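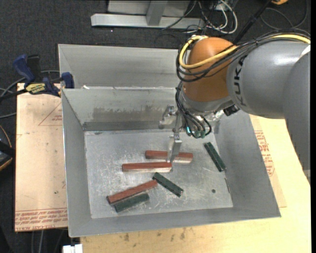 Lashing talk – notes, Wednesday session

Start on time even if the back rows are still getting coffee. 20 mins plus questions.

SLIDE 1
Thanks for having us. Lellness – coastal ships, small end of the trade. Not class people, not lawyers. We load deck cargo and we'd like it to still be there at the other end.

SLIDE 2 – why we're talking about this
November, the Jornik, timber on deck, two days out. Heavy roll overnight. Lost part of the aft stack over the side. No one hurt. Crew found it at first light, lashings slack on the port side, two turnbuckles backed right off.
Say it plainly: the paperwork was in order. Cargo securing manual on board, approved, signed. Lashings checked at departure and logged.
Pause here.

SLIDE 3 – what slack looks like
Timber settles. Everyone in the room knows this. Packs bed down, the stack gets lower, the chain is the same length it was. First few hours are the worst.
Our log had a check at departure and the next one at 0600. Weather came up in between.
(skip the graph if running late, it's in the handout)

SLIDE 4 – what we changed
Retension before leaving sheltered water. Master's call on where, but it gets written on the passage plan before we let go.
Then again at the change of watch, until the mate is happy nothing is moving.
Locking pins on every turnbuckle. Cheap. Should have had them years ago.
One colour of tag for gear in service, another for gear waiting on inspection. The old system was a box in the bosun's store with a label that had fallen off.
Mention the gear register – 600 items when we finally went through the lot. Some had no certificate we could find. Those went ashore.

SLIDE 5 – the Ruotsalainen
Sister ship, same run, same cargo. She had been retensioning on passage the whole time becuase that mate had always done it. Never written down anywhere. Didn't get passed across.
This is the bit to slow down on. If people take one slide home, this one.

SLIDE 6 – the terminal
Credit to Jerier, they moved the berth slot so we're not lashing in the dark against the clock. Cost us one tide on the first trip. Not since.
Also they now give us pack weights before loading, used to be after.
Don't get drawn on who pays. Separate conversation, still going on.

SLIDE 7 – surveys and rules
Keep short. Surveyor checks the gear and the manual. Surveyor isn't there at 0300.
Not having a go at anyone – we asked for an extra visit after the Jornik and got one inside the week. Useful too, picked up corrosion under the paint on the D-rings forward.
Would like to see retension times as a standard line in the deck log. Form 2502 in our system if anyone wants a copy, its one page.

SLIDE 8 – still not fixed
Access on top of the stack in wet weather. Don't like it, no good answer yet. Ask the room.
Ice. Same.
Relief crews – handover sheet is better but still too long and they don't read page 2.

QUESTIONS
Likely: why not webbing? Answer – we use both, depends on the pack edges, chafe.
Likely: insurance. Say we can't discuss the claim.
If asked about load sensors: had a quote, 1000 per lashing point before fitting, parked for now.

Handouts by the door. Take the spare clicker back to the front desk.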